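Skandgate publishes first results of gripper comparison for desktop computer disassembly

23 September 2025
By the Skandgate communications desk

Skandgate today makes public the first results of its comparison of robot grippers for the disassembly of used desktop computers. The tests began in May at the company's workshop and they cover two grippers, the Prustis parallel gripper with narrow fingers and the Landar adaptive gripper with wider, softer pads. Both were mounted on the same arm and were driven by the same controller, so that the differences in the results would come from the gripper as much as possible.

The work was requested by Assunção, a recycler of office electronics, which wishes to recover memory modules, processors and coin-cell batteries before the boards go to the shredder. At present this labour is done by hand. The company receives around 4000 desktop computers in a year, and the models are very different from each other.

Each gripper made 42 attempts at every task. In the removal of memory modules, the Prustis gripper completed 92 per cent of the attempts without help from the operator. The Landar gripper was less successful here, as its pads often touched the neighbouring slot. With flat and loose cables the situation was the opposite, and the Landar gripper held them with more security and left less damage on the insulation.

The most difficult task for both grippers was the processor. The fingers must come close to the metal bracket of the socket, and there is little free space on the sides. For this reason Skandgate changed the approach angle during the programme and prepared a shorter set of fingers. The results with the shorter fingers are not yet complete and will be reported separately.

The comparison included also the position of the camera. A camera fixed above the bench gave a stable picture of the whole case, but the arm covered the socket at the moment when the view was most needed. A small camera at the wrist kept the fingers and the part in the same view. It suffered more from reflections on bare metal, and the lighting of the bench was adjusted several times. Skandgate recommends the wrist camera for the processor and the battery, and the fixed camera for the first search of screws and covers.

The next phase will take 7 weeks. It will use computer cases of smaller format, in which the grippers have less room to turn. Assunção will supply the machines, and the test procedure will be available without charge to other recyclers who ask for it in writing.

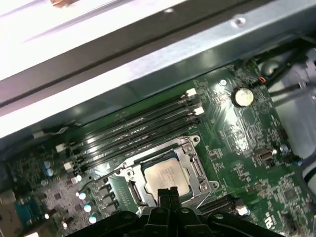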